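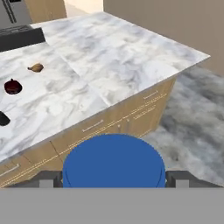 Gamthorpe High School will operate a shot clock at all varsity girls' and boys' basketball games in Sarpong Gymnasium beginning with the coming season. Practice with the equipment opens in October. The clock will be set to 35 seconds and will apply to varsity games only; junior varsity and freshman games will continue under the present rules. Because varsity start times move later under the new schedule, athletes will have a longer gap between the end of classes and warm-up, and the athletic department has revised its food guidance to match. Whole fruit from home is permitted in the locker room and the lower hallway. A dark, round piece with the stem still on, like the one sitting on the white marble countertop, is acceptable as is and does not need to be cut or packed in a container. Food of any kind remains prohibited on the playing floor and at the scorer's table.

The equipment was supplied by Prerow, which also services the existing scoreboard. It consists of two display units, one mounted above each backboard, and a single operator console at the scorer's table. The console is connected to the displays by 110 feet of shielded cable routed under the east bleachers. A wireless connection was tested in the spring and was not selected. The scoreboard and shot clock draw power from separate circuits, so a fault in one does not stop the other.

The console runs Indent, a timing program that links the shot clock to the game clock. When the game clock stops, the shot clock stops. When fewer than 35 seconds remain in a quarter and a new possession begins, the shot clock displays go blank. The operator can reset to the full period with one key and can restore the previous value with another if a reset was made in error. Each reset is written to a log with the game time at which it occurred. Officials may ask to see the log during a dead ball. Coaches may not.

"The correction key is the part we spent the most time on," said Carol Dunmore, athletic director. "An operator who resets on a shot that misses the rim has to be able to put the old number back, and the officials have to be able to confirm what that number was."

The shot clock operator is a new position at the scorer's table and is separate from the game clock operator. The two duties may not be combined. Operators must complete 3 training sessions and work 4 scrimmages before being assigned to a varsity game. Training is conducted by Rozália Szilágyi, who has kept the official book for the girls' program and will act as table supervisor for both programs this season.

"Most of the training is on what does not cause a reset," Szilágyi said. "A deflection out of bounds by the defense does not. A shot that misses everything does not. Operators watch the rim and the hands of the officials, and they stay quiet."

A total of 8 operators will be trained. Assignments will be rotated between the girls' and boys' schedules, and the same table crew will work both games of a doubleheader. Visiting schools may seat one observer beside the operator. The observer may report a suspected error to the nearest official but may not speak to the operator while the ball is live.

If a display fails, the game will continue with the remaining display, and the public address announcer will call the time at ten seconds. If both displays fail, or if the console cannot be restarted within one full timeout, the shot clock will be turned off for both teams for the rest of the game. A handheld stopwatch will be kept at the table for use by the officials only.

Seating at the north end of the gymnasium is affected by the installation. The first row behind the basket has been closed to keep the view of the display clear for players inbounding from that end. Season tickets for that row will be reissued for the second row at the same price. The student section is unchanged.

A copy of the table procedures is available from the athletic office during school hours. Visiting coaches will receive the same document with their game contracts.

Contact: Carol Dunmore, Athletic Director, Gamthorpe High School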